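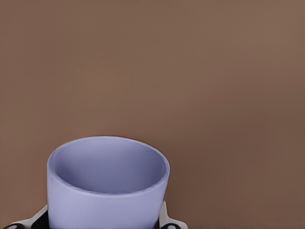 **Stundton, July**

Equipment planning, second pass. Writing this down before the Friday call so the numbers and the reasons sit in one place.

Where we are: the cup task runs in simulation from the wrist view, plain brown surface, one lavender cup with no handle, a finger on either side of it. The question for this quarter is what hardware we buy to run the same thing on a bench, and how much of it has to match the sim.

**Gripper**

Two quotes in. Juseck wants payment up front and ships in 9 weeks. Vullano is dearer but will invoice after delivery and includes a spare set of fingers. I had Juseck down as the choice last month on price alone. Now leaning Vullano. We will break fingertips in the first weeks and a spare set from Juseck is a separate line with its own lead time.

Things to ask both before deciding:

- Is the finger geometry file they publish the same revision as the part they ship? Our sim model is two-finger, white shell with black inside, and I don't want to redo it for a changed tip.
- Can the pads be replaced without sending the gripper back?
- Cable length. The last one we bought was too short for the bench and the extension took a month to come.

**Wrist camera**

Leave this until the gripper is settled, as the mount depends on it. What matters for the choice is how low the fingers sit in the view. In the current sim setup they only show along the bottom edge, and the base of the cup is out of sight at the grasp. The cup rim reads clearly and so does the opening. I would like to see more of the fingers on the real one, so either a wider lens or a mount that tilts down further. An adjustable bracket from Thampi is 83 dollars and would let us try both before we machine anything. Put it on the list.

**Cups**

Cheap, but still needs a line. Plain straight-sided cups, no print, one size. Budget 55 dollars for a box. If we can't get the pale lilac color, any flat light color will do and I will change the sim to suit. Avoid glossy ones. Also want a second size later, not in this order.

**Bench surface and lights**

The sim surface is a smooth brown with no texture, lighter at upper left and darker toward lower right. We can get near that with a sheet of painted board. Matte paint. No purchase order needed, the shop has board left over from the shelving job.

Lighting is the part I have least idea how to cost. The overheads in the back bay flicker on camera at some exposure settings. Two panel lights on stands would fix it, and we could borrow a pair for a week to check before spending. Nothing in the budget for these yet.

**Money**

Left in the small equipment account: 947 dollars. That covers the bracket, the cups and a pair of modest panel lights. It does not go anywhere near the gripper, so the gripper goes on the capital request with the controller. Form has to be in before the August shutdown or it waits for the next round.

Shipping is not in either gripper quote. Asked both for it in writing.

**To do**

- [ ] Send the three gripper questions to Juseck and Vullano
- [ ] Order bracket and cups
- [ ] Cut and paint one board
- [ ] Ask the imaging room about borrowing lights
- [x] Export the sim finger dimensions to the shared folder
- [ ] Start the capital form, leave the gripper line blank until the quotes are back

Open point for the call: whether to buy one gripper or two. With one, the sim work carries on but the bench stops every time something breaks. With two, the request goes over the limit for a single signature.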